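Skasulell Opens Its Robot Workshop in Fostham to Visitors

FOSTHAM, October – Skasulell, the maker of gripping systems for small workshops, will open the doors of its test area in Fostham to the public for one afternoon this month. Visitors can see how robot arms are taught to handle ordinary objects, and they can ask questions directly to the people who do this work every day.

The open day starts at 1:30 p.m. and the last demonstration begins at 5 p.m. Entry is free. Each demonstration takes place at the same benches where the team works during the week, and the groups are kept small so that everybody can stand close enough to follow.

"We did not want to build a stage," said Waltraud Tanner, head of testing at Skasulell. "A stage looks nice, but the visitor learns little from it. We prefer to show the normal table with the normal tools on it, and also the attempts which do not succeed."
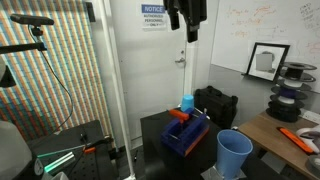 The gripper over the work tables in the Fostham test area, with a vise-like fixture and two cups below. Photo: Skasulell

The program has two parts. In the first part, Brendan Hennessy will explain how a grasp is planned and why a simple plastic cup can be a difficult object for a machine. In the second part, Muireann Hanrahan will guide visitors through the recording of a task, from the first trial to the stored result. During the last test period her group recorded 2,000 attempts, of which 1,433 were accepted for further use.

The open day is organized together with Keogh, the company's partner for machine parts. Apprentices from Keogh will be present to speak with school leavers who are interested in a technical career.

Registration is requested, but visitors without registration will be admitted as long as there are free places. Children under 12 must come with an adult. The test area is on the ground floor and can be reached by wheelchair – please use the side entrance next to the parking lot.

A second open day is planned at the Urnen site in spring. The time and the program will be announced separately.

Press contact: Áine Ó Néill, Communications, Skasulell, Fostham, extension 599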